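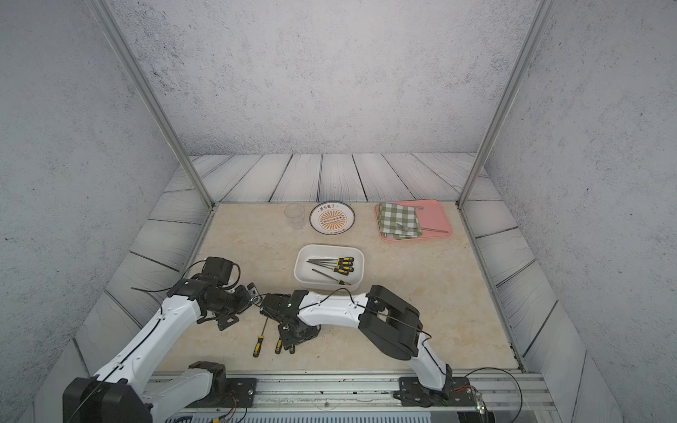 Visit report: the Bastance lab open day

Our group from Muncombe went over to see the two-arm work at Bastance. We had read the short write-up of their training method, which they call Byun, and wanted to see how the runs are done and what counts as a success.

The session began in the meeting room with coffee and a talk of half an hour. Byun learns from recorded demonstrations, as many methods do. The difference is in what happens to the recordings. Each one is cut at the points where a gripper closes or opens, and the short pieces are trained on separately before they are joined up again. The lab says this helps most with thin objects, where a small error at the grasp spoils everything after it.

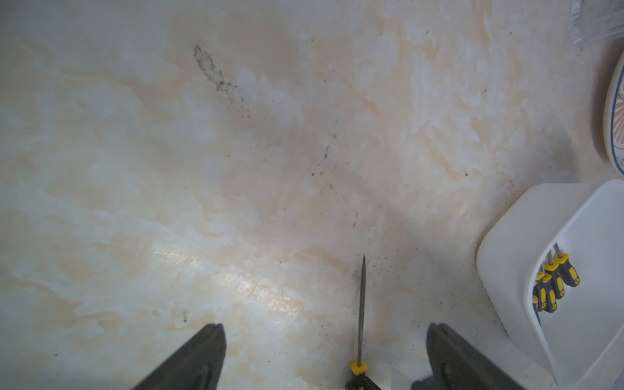
KURKBERG, 2 October 2024

After the talk we were taken through to the workcell. The task is to put hand tools with yellow-and-black handles into a white container in the middle of the table. A plate, a clear cup and a pink tray with a checked napkin are kept at the back so that the cameras have something else to deal with.

The current model was trained on 139 demonstrations, collected over some eight days. We asked why so few. The answer was that they had tried adding more and saw little change, though they have only tested that on this one task.
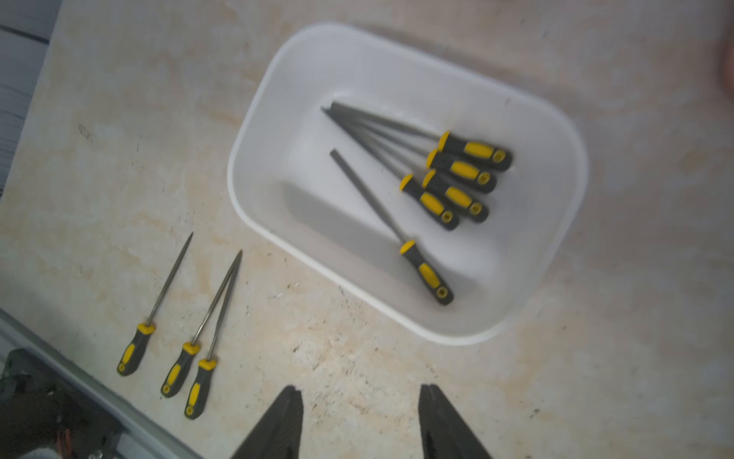 Wrist camera view with the gripper open, tools in the tray and on the table.

Thin shafts lying close together are the hard part. Two tools side by side can be taken for one, and the gripper then closes on both or on the gap. In the last set of 29 trials the full method cleared the table in 23. The same model trained on uncut recordings managed 14. Most of the failures were at the grasp – very few were at the release.
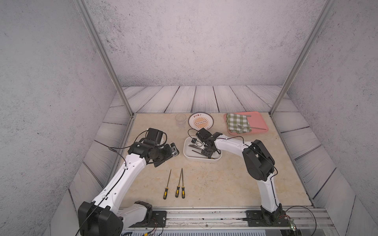
Both arms over the table, with the white tray in the centre.

The fixed view and the wrist views are fed in together. We were told that leaving out the wrist views made the grasps much worse, but no figures were given and we did not press for them.

Our own questions were mostly about lighting. The tabletop is glossy and the glare shows up in the wrist view. The lab has not yet tested the method under changed lights, and the write-up does not mention it. They hope to do so before the end of the year.

Lunch was at one and the bus back left at half past two. Copies of the slides are in the shared folder.

We use cookies to see how this site is used. Accept | Manage settings
Contact us | © 2024 Muncombe | Back to top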